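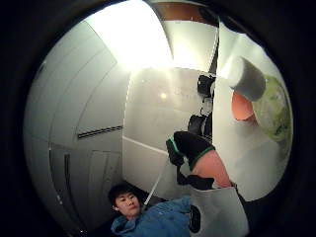
Marjan Amini says the paste is too thick for the Estton tissue and has been since we changed flour. Her note on the last page: "You're filling the paper, not sticking it. Thin it until it drips off the brush, then see if the boards still warp."

2026-04-16

Thinned the paste as suggested. Same batch of wheat starch as before, cooked in the small double pan, strained twice through the fine sieve, then let down with water in three steps. Kept a jar from each step, labeled A, B and C. C is close to milk. B is like thin cream and is the one I'd have picked without her note.

Test pieces: 12 strips of Estton tissue on offcuts of the gray board, four per jar. Brushed out on the glass, laid down, blotted, then into the Turketti press between blotters and polyester web. Pressure was the usual hand-tight and a quarter turn. Changed the blotters once at 80 minutes and should have done it sooner, they were damp right through.

Results so far:

- A: stiff, shiny at the edges, all four boards pulled toward the tissue side. Same as what we've been getting.
- B: a slight pull on two boards, flat on the others. Tissue nearly disappears on the gray.
- C: flat. One strip lifted at a corner when I ran a thumbnail under it. The rest held.

The lifted one may be my fault, I started it from the wrong end and had to re-lay it. Will repeat C before deciding anything.

Side note on the Barredo ledgers. The spine linings on volume 4 are animal glue over an older paste layer, so the poultice takes off the top and then stops. I left it on longer and got a bit of staining in the gutter of the first section. Not bad, but don't leave it on over lunch. Volumes 5 and 6 look the same from the outside. The sewing on 4 is sound apart from the last section, which can be tacked back through the old holes.

Visetti leather: the sample arrived thicker than ordered. Could be pared down, but that's a day's work for the whole set. Emailed to ask if they'll split it. Need an answer well before June.

To do:

- repeat C, eight strips, new blotters
- try B on the thinner board
- leave all test boards out on the shelf for 14 days and check again for warp
- order starch, we have one bag left
- Marjan to look at the staining on volume 4 before I start on 5

Jars are in the fridge, back of the top shelf. A can be thrown out.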